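Drucken | Seite per E-Mail senden

Protokoll der Sitzung der Arbeitsgruppe Spielküche
Projekt Kodutberg, 2019-01-01

Anwesend: Constanza Palma (Leitung), Toon Van Hecke, Geum-ok Woo, Afaf Azar
Entschuldigt: Jae-hoon Yeo
Protokoll: Afaf Azar

1. Protokoll der letzten Sitzung
Ohne Änderungen angenommen. Toon hat die fehlende Rechnung von Tramel nachgereicht.

2. Spiellebensmittel
Geum-ok berichtet von der Bestellung, und das ist eine richtig schöne Liste geworden! Wir haben jetzt mehr als 200 Teile im Bestand — Brot, Käse, Salat, Gemüse, Burgerfrikadellen. Alle freuen sich besonders über die Brotscheiben, die mit dem etwas dunkleren Rand sehr gut getroffen sind. Die Bestellung bei Tramel kostet 471 Euro und bleibt damit im Rahmen. Zwei Tomaten aus der alten Kiste werden aussortiert.

3. Station »Belegtes Brot«
Toon stellt den Ablauf vor: Teller hinstellen, Brotscheibe in die Mitte, Frikadelle drauf, dann alles Weitere nach Lust und Laune. Die Gruppe ist sehr angetan, weil man mit so wenigen Teilen sofort loslegen kann. Constanza möchte bei den weißen Papptellern bleiben. Darauf kommen die Farben gut zur Geltung und es ist ringsum noch Platz für Beilagen.
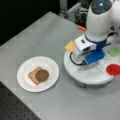 Längere Diskussion über die Reihenfolge. Geum-ok würde den Käse gern vor der Frikadelle auflegen, Toon danach. Einigung: Wir schreiben nichts vor, beide Fassungen kommen auf die Karten. Afaf zeichnet sechs Karten bis zur nächsten Sitzung — die Entwürfe sahen schon jetzt ganz wunderbar aus. Eine obere Brotscheibe gibt es vorerst nicht, offen belegt lässt sich besser sehen, was schon liegt.

Beschluss: Die Station wird wie vorgestellt aufgebaut (einstimmig).

4. Aufbewahrung
Die Kisten von Dulteck passen ins Regal, aber nur quer. Brot und Frikadellen kommen künftig in getrennte Kisten, Teller obenauf. Jae-hoon hat vorab per Mail vorgeschlagen, die Deckel zu beschriften. Wird gemacht, Etiketten besorgt Toon.

5. Verschiedenes
Die Gruppe Jin fragt an, ob sie im Januar Teile ausleihen darf. Sehr gern! Geum-ok klärt, welche. Afaf wünscht sich für die nächste Bestellung Gurkenscheiben und wurde darin lautstark unterstützt.

Offene Aufgaben
Afaf: Karten zeichnen
Toon: Etiketten, Bestellung bei Tramel bezahlen
Geum-ok: Ausleihe Jin
Constanza: Termin für die nächste Sitzung herumschicken

Drucken | Seite per E-Mail senden

Diese Website verwendet Cookies. Wenn Sie die Seite weiter nutzen, stimmen Sie der Verwendung zu. Mehr erfahren | OK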